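About Us

Trallham Kitchen School is a small cooking school on Rikley Street. We teach adults to cook ordinary food at home. Most people who come to us have a stove, a few pans and not much confidence, and that is who the courses are written for.

The school opened in the back half of a hardware store, in a room that had been used for cutting window blinds. We put in a sink and two burners and ran one class a week. When the store closed, we took over the lease and moved the teaching room to the front, where the light is better. The old back room is now the pantry and the dish room.

We run 10 courses a year. Each course meets one evening a week, and the longest of them is Basic Kitchen, which starts again in August. The others cover soups and stocks, rice and beans, bread, weeknight suppers and cooking for one. There is also a Saturday session on buying pots and pans, which we added after so many people asked us what to get.

The teaching room

We keep the room plain. The walls are white and there is nothing hanging behind the work table, so people look at the food and the pot in front of them. Recipes are handed out on paper at the start of class. You take them home, and they are better for having notes and grease on them.

Our everyday pots are stainless steel. We tried enamel for the first couple of years and it chipped. Steel can be scrubbed, and it can be left in the sink overnight by someone who meant to come back to it.
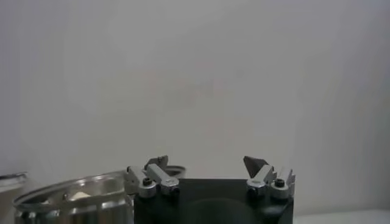 Students do their own washing up. It is part of the class and it is included in the class time, so nobody is kept late. We show how to get burned rice off the bottom of a pot, how to dry a lid so it does not smell, and how to stack things so they can be taken out again with one hand. Several people have told us this was the most useful part of the course.

Laptops and phones are fine if you like to follow a recipe on a screen. Please keep them off the work table. There is a shelf on the wall for them.

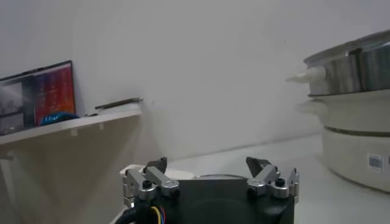 The work table and wall shelf in the teaching room.

What it costs

A single evening class is $49. The Saturday session is $76 and includes lunch. Course prices are on the schedule page and depend on the number of weeks. Ingredients are included in everything. If you have to miss a week, call us and we will try to fit you into another group, though we can't always do it during Basic Kitchen.

We keep a few reduced places on each course. Ask at the desk or write it in the comments box when you sign up. You don't need to give a reason.

Where our food comes from

Dry goods come from Nikow, the wholesaler on the north side of town. Vegetables come from Mavromatis, two doors down, and are picked up the same day. We don't use anything you would have trouble finding in a regular grocery store. Tell us about allergies when you book. We can work around most of them, but flour is used in this room every week and we can't promise a kitchen free of it.

Visiting

The entrance is on Rikley Street, next to the dry cleaner. There are two steps at the front door and a ramp at the side, off the parking lot. The lot has 40 spaces and is shared with the other businesses on the block. Bring an apron if you have one, and wear closed shoes.

The desk is open from noon on class days.

Page last updated Friday, July 13, 2018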